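Fio sobre como se compra um braço robótico quando o orçamento anual do laboratório cabe numa folha e ainda sobra margem para o logotipo.

1/ Em março pedi verba para "equipamento de triagem de resíduos". A palavra robô só aparecia na página 16. Morag Carnegie, que assina as compras, começou a leitura pela página 16.

2/ Primeira pergunta dela: quanto custa? Segunda: quanto custa de verdade? São perguntas diferentes e a segunda leva três semanas a responder.

3/ O braço vem na proposta com uma letra enorme. A garra vem em letra normal. O cabo da garra, a flange, o suporte, os parafusos do suporte e a licença do software vêm num anexo que a Hillisen manda só a quem insiste. Insistam.

4/ Também há que orçamentar o lixo. Sim, o lixo. Para ensaiar triagem é preciso ter o que triar, e o formulário não tem código para embalagens vazias. O Essam Fahmy lançou tudo em "consumíveis laboratoriais".

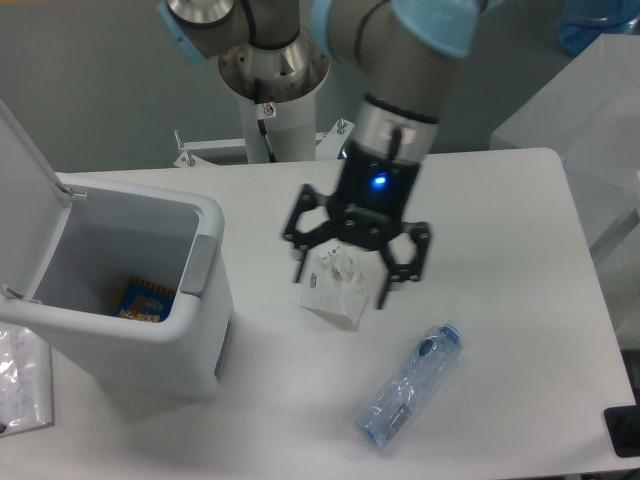

Garra aberta sobre uma embalagem amarrotada. Ao lado, a garrafa espera a vez.

5/ O caixote, já agora, foi a compra mais rápida do projeto: 28 euros, entregue no dia seguinte, sem contrato de manutenção. Tem tampa com dobradiça e um botão. Continua a ser o único item da lista que chegou com tudo incluído.

6/ Pedimos três propostas, como manda o regulamento. A Hillisen respondeu com 40 slides. A Vondenness respondeu com uma folha de cálculo que tinha uma soma errada a nosso favor (corrigiram, infelizmente). A Zakharchenko respondeu a perguntar se não queríamos antes um tapete rolante.

Correção ao 6: o Sibusiso lembra-me que eram 16 slides. Pareceram 40.

7/ Coisas que ninguém tinha posto na minha primeira estimativa, ou seja, que eu não tinha posto:
dedos de substituição para a garra
seguro de transporte
formação, com deslocação do formador à parte
uma mesa que não abane

8/ A mesa merece uma entrada própria. Eu tinha escrito "usar a existente". A existente tinha um calço de cartão debaixo de um pé desde antes de eu ser contratada. Mais 600 euros, e aprendi a palavra "planeza".

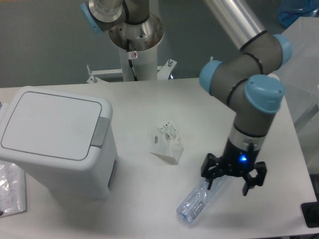

9/ Voltando à garra: se vão comprar, levem à demonstração os vossos próprios objetos. Todos os vendedores têm um cubo. O cubo é lindo, o cubo agarra-se sempre. Eu levei garrafas de plástico e papel amachucado num saco de compras, e na Vondenness foram buscar um engenheiro.

10/ O engenheiro chamava-se Abdelghani Morsy e foi a melhor parte do processo inteiro. Disse-me logo quais das opções do catálogo eu podia riscar. Risquei quatro. O comercial ficou a olhar para o telemóvel.

11/ Regra que agora aplico: ao preço do braço somo outro tanto para tudo o que não é o braço. A Morag acha otimista. A Morag costuma acertar e não faz questão de o esconder.

12/ Leasing? Fizemos as contas. Compensa para quem sabe que vai devolver a máquina. Nós somos um sítio que ainda guarda o manual de um fax.
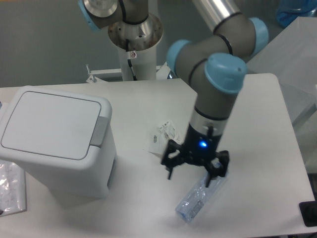

Braga, 24 de junho de 2024

13/ Retomo o fio porque saiu o plano para o próximo ano e tenho de entregar a minha linha até ao fim do mês. Desta vez escrevi robô na primeira página. Maturidade.

14/ O que peço: um segundo jogo de dedos, horas de integração e 1.000 euros para "diversos". A Yurani Sánchez, da contabilidade, devolveu o formulário com um círculo à volta de "diversos" e um ponto de interrogação bastante expressivo.

15/ Discriminei. Diversos são fusíveis, abraçadeiras, fita, um cabo de reserva e película plástica em todas as suas encarnações comerciais. Ela aprovou tudo menos a fita, que há no armazém. Fui ver. Há, de facto, uma fita.

16/ Quem perguntou pela Flekby nas respostas: pedi catálogo, recebi o catálogo e desde então recebo um email por dia. Usem um endereço que não vos faça falta.

17/ Se alguém tiver um modelo decente de caderno de encargos para garras, aceito por mensagem. Troco pelo meu, que tem a página 16 muito bem escrita.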